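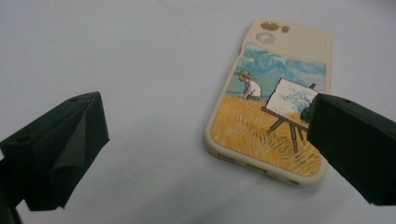
Urnell 6 mm Fiber Patch Leads and Wall Outlets

Duplex and simplex, single-mode and multimode, made up to length

We sell a lot of fiber patch leads, and we talk a fair number of people out of buying them. If your runs are short, your switches are copper and your fastest device has a gigabit port, a decent copper lead will do the same job for less money and you can stop reading. If you are linking two buildings, feeding a rack from a comms room down a long corridor, or running past heavy motors and welders, then fiber starts to earn its price. Please read the rest before you order, and especially the part about connectors.

What the range covers

Urnell leads come in two families. The first is the ordinary 3 mm duplex patch lead for use inside a cabinet or between cabinets in the same room. The second is the 6 mm armored lead, which has a thin spiral of steel under the jacket and is meant for places where the cable will be stood on, shut in a door or pulled through a floor box. Both are sold with LC or SC ends, or one of each.

The wall outlets are single-gang plates with a shuttered LC adapter behind a hinged cover. The cover keeps dust out when the port is empty. It does nothing about dust already on the plug you are about to push in, so buy a cleaning pen too.

Single-mode or multimode?

The usual advice is that multimode is for short runs and single-mode is for long ones. That was good advice when single-mode optics cost several times as much. The gap has shrunk a great deal, and for new work we would now put in single-mode unless there is a reason against it. The most common reason is that you already own a box of multimode transceivers and want to use them up. Fair enough.

What you can't do is mix the two and hope. A single-mode lead on a multimode link will sometimes light up, pass a ping and then drop traffic once people start using it. We get these leads sent back as faulty. They test fine on our bench.

Jacket color is a guide and no more than that. Single-mode is normally yellow and multimode is normally aqua or orange, but we have seen aqua jackets on all sorts of things. Read the print on the cable.

About the word "premium"

You will see fiber leads sold as premium, ultra, elite and so on. There is no agreed meaning for any of these words. What you can ask for is the insertion loss of each end, measured after polishing, and whether the end face was looked at under a scope before the dust cap went on. Every Urnell lead ships with a slip showing the measured loss for each end. If the slip is missing, tell us and we will replace the lead. We don't want a lead back in stock when we can't say what it measured.

We are also asked about gold-plated fiber connectors. Light does not care about gold. Please keep your money.

Bend-insensitive fiber

All our single-mode leads now use bend-insensitive glass. It is a real improvement and also an oversold one. The glass will put up with a tighter curve than the older type before it starts leaking light, which helps in crowded cabinets where leads get squashed behind a door. It will still break if you kink it, and a cable tie pulled tight will still cause trouble. Use hook-and-loop straps. We include two with every lead over 3 meters.

How the armored lead holds up

Makers like to print crush ratings in large type. The rating is for a short load on a straight piece of cable lying on a flat plate, and your floor is probably not like that. What we can tell you is what we have seen. We supplied 48 armored leads to a packing hall run by Gorner, where they go across the floor under rubber ramps and pallet trucks pass over them all day. After one winter, two had failed. Both failures were at the connector, where someone had pulled the lead out by the cable. The armored part was fine in each case.

So the armor works, within reason, and the plug is still the weak point. If you expect people to yank on it, use a wall outlet and a short sacrificial lead, and keep a spare in a drawer.

The armored lead is not an outdoor cable. The jacket has no protection against sunlight, and water will find its way in sooner or later. It is not rated for direct burial either, whatever you may have read on a forum. For a run between buildings you need a proper outdoor loose-tube cable with splices at each end, and we would sooner point you to an installer than sell you the wrong thing.

Will it work with my equipment?

A passive lead doesn't know what brand of switch it is plugged into. If the connector fits and the fiber type matches your optics, it will work. Transceivers are a different matter, as some switches refuse modules they don't recognize. We stock Arov modules coded for the more common switches and will ask you for the exact model before we ship. "The gray one with lots of ports" has been tried.

Check the polish as well. We supply UPC (blue) as standard and APC (green) on request. The two should never be mated together. An APC plug has an angled face, and pushing it against a flat one leaves an air gap and may scratch both. If your internet provider's box has a green socket, you need a green plug.

Details

Connectors: LC, SC, or LC to SC
Polish: UPC as standard, APC on request (single-mode only)
Fiber: single-mode bend-insensitive, or 50 micron multimode
Jacket: 3 mm low-smoke, or 6 mm armored low-smoke
Stock lengths: 1, 2, 3, 5, 10, 15 and 20 meters
Made-up lengths: any whole meter up to 340
Supplied with: dust caps, test slip
Use: indoor only

Made-up lengths can't be returned unless they are faulty, so measure twice. Add slack for going up and down walls, and then add a bit more. The most common mistake we see is a lead measured from a floor plan, which is flat and leaves out the ceilings.

Delivery and lead times

Stock lengths leave the same day if ordered before 2 p.m. Made-up lengths take six working days. In October we moved the polishing work over to Mykhailiuk, who also do our outlets, and the wait has come down as a result, though we are leaving the published time where it is until we have been through a busy spell with them.

Long leads go out on a drum and short ones in a bag. Keep the dust caps. You will want them the first time you unplug something.

Warranty

Five years on stock and made-up leads. We don't offer a lifetime warranty, partly for the reason that we have never found out whose lifetime is meant. The warranty covers faulty parts and poor polishing. It does not cover crushed plugs, dirty end faces, or leads that have been used to hang other leads from.

If a link is down, clean both ends before you call us. More than half of the problems we hear about go away at that point. If yours doesn't, have the length and the number on the test slip ready and we will go through it with you.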